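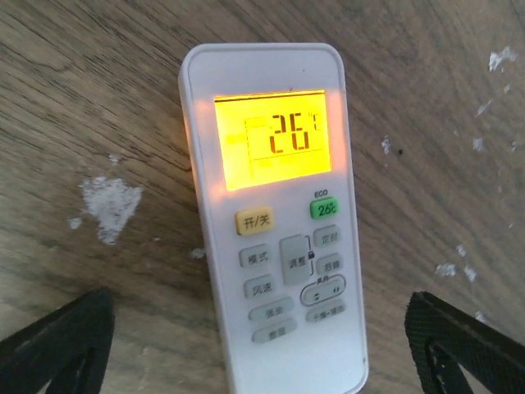 By the time the last bus leaves Kullel High, the robotics club is usually arguing about fingertips. How wide should they open? How hard should they squeeze? Vlasta Ivanov, a junior who joined to get out of gym, has 225 pages of notes on the subject and will happily read you any of them.

The club has nine members and one big goal: the Preseo Cup, where student teams get two arms to do everyday chores side by side. It's wonderful to watch these kids work – loud, messy and completely absorbed.

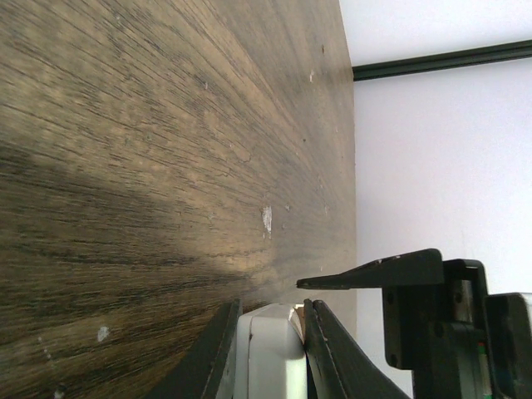

TEDESCO, May

The club meets in an old storage room behind the school kitchen, and the door sticks. Adelmo Testa, who teaches physics, has run the place for 7 years and still gets a kick out of the first clean grab of the afternoon. "They cheer every time," he says. "So do I."

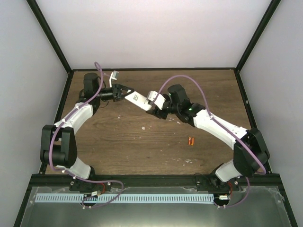

Two arms are much harder to teach than one. Each has to know where the other is, and a plan that looks fine on paper can end in a traffic jam over the middle of the table. With the arms curving in toward each other and the grippers nearly meeting, there isn't much room for error, even when all they have to deal with is a pair of small orange pieces. Ivanov loves this part. She writes out every move by hand first, then types it in. 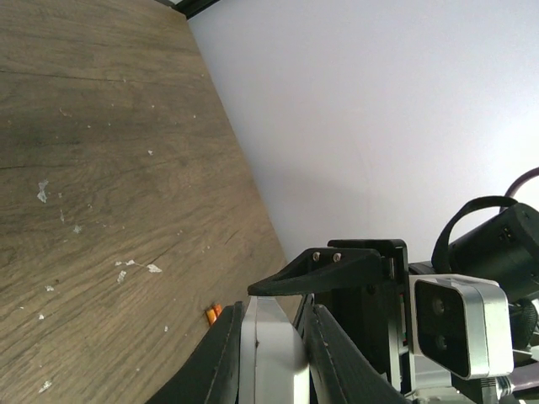

Her handwritten plans fill a binder that younger members borrow before trying anything new. The team from Emier, last year's winner, has already asked for a practice match, and Testa said yes before checking the calendar. Ivanov wants two more weeks. She has a new idea about the left wrist.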